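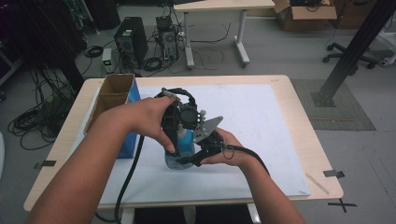
November, past midnight, kettle on again

I finished the kiss! The lighthouse kiss, the one I've been circling since summer, and it went down in one sitting with my feet asleep under me and my dinner going hard in the pan. Nearly 1000 words, and I think I like most of them. I read it out loud to the kitchen in my terrible Jundden accent and got to the end without wincing, and then I read it again, because I wanted to.

For anybody just joining this diary (hello!), it's the ferry book. She runs the ticket office in a harbor town I'm calling Jundden, he comes back to sell his grandfather's boat, they were married for a very short time when they were much too young, and everyone in town has an opinion about it. Second-chance romance, my favorite thing in the world to read and apparently the hardest thing in the world for me to write. In a first-chance story you get to have all that lovely not knowing. With these two they already know how the other one takes their coffee. They know what the other one sounds like crying through a wall. So where does the flutter come from?

Tonight I found it, or I found a piece of it. He's forgotten something. All this time I'd had him remembering every single detail about her, the songs, the green coat, the day they met, because that's what the heroes I love do. And it was making him sort of smug! So I let him get one wrong. He brings her the marzipan she's supposed to love, and she hates marzipan, always has, it was his mother who loved it. She laughs so hard she has to sit down on the lighthouse steps. And he's standing there holding this awful little box and he sees that he doesn't know her as well as he's been telling himself, and he's thrilled about it. That's when he kisses her. Or she kisses him, I've left it a bit muddled on purpose and I may unmuddle it tomorrow.

I had to get up and walk around the apartment after that.

It does wreck chapter 6, where he gives a whole speech about knowing her by heart. I've moved the speech into the scraps file. I love that speech. There's a line in it about ropes that I'm going to sneak into something before I die.

Other news. The Dakville romance group met at Mykhailiuk Books this afternoon, back room, good chairs for once. We did opening pages. Somebody brought the first scene of a story about rival beekeepers and I would have read the whole thing right there with my coat on. The hero is allergic! To bees! And hides it out of pride! I wrote "MORE" in the margin so many times I ran out of margin. What I took home from it was how fast she got them into the same room. First line, they're both holding the same end of a ladder. My two don't share a room until page 11, and I've been defending that for months on the grounds of atmosphere, and I sat there with my cookie and knew I was going to cut the gulls. All the gulls. The fog can stay if it behaves.

They were nice about my pages. Two people said they didn't believe in the sister yet, that she only turns up to ask the heroine how she's feeling. Fair. I wrote down "give sister a problem" on the back of my hand and it's still there, a bit smeary. I'm thinking she's been secretly applying for jobs inland. Or she bought the boat. Oh, what if she bought the boat! I'm going to leave that there and look at it in the morning.

I also picked up a used paperback from the shop's dollar shelf, an old marriage-of-convenience thing with a sheep farm in it, cover half off, somebody's grocery list used as a bookmark (onions, bulbs, stamps). I read the first chapter on the bus and missed my stop. The heroine proposes to him over a broken gate and he says he'll have to think about it and then goes and fixes the gate. I'm in heaven.

Still deciding about Prulus. Their sweet romance line opens for submissions in the spring and I think the ferry book could be the right heat level, with the door mostly closed. There's a steamier version in my head and I go back and forth. The kiss tonight felt like enough, though. There was so much in it already that if I'd followed them up the stairs I think I'd have lost the marzipan, and I need the marzipan. It has to come back in the last chapter. I don't know how. On the wedding cake? He'd never dare.

To do tomorrow, if I'm awake:
fix who kisses who
cut gulls
sister/boat???
find out when a small ferry would stop running for the winter
wash the pan

Bed now. I'm going to lie there and think about lighthouse steps.

Comments

tidewrack_reader
THE SISTER BOUGHT THE BOAT. Please. I will not sleep either now.

gatefixer
I know that sheep farm book! My aunt had it. The part at the shearing is worth missing several more bus stops for. No spoilers but keep tissues handy.

slowburn_and_toast
Keep it muddled! I like it when you can't tell who started it. They can argue about it in the epilogue.

harborlights
As a lifelong marzipan hater I feel very seen. Sorry about the gulls.

tidewrack_reader
Back again to ask for the rope line. Just the one line. We won't tell.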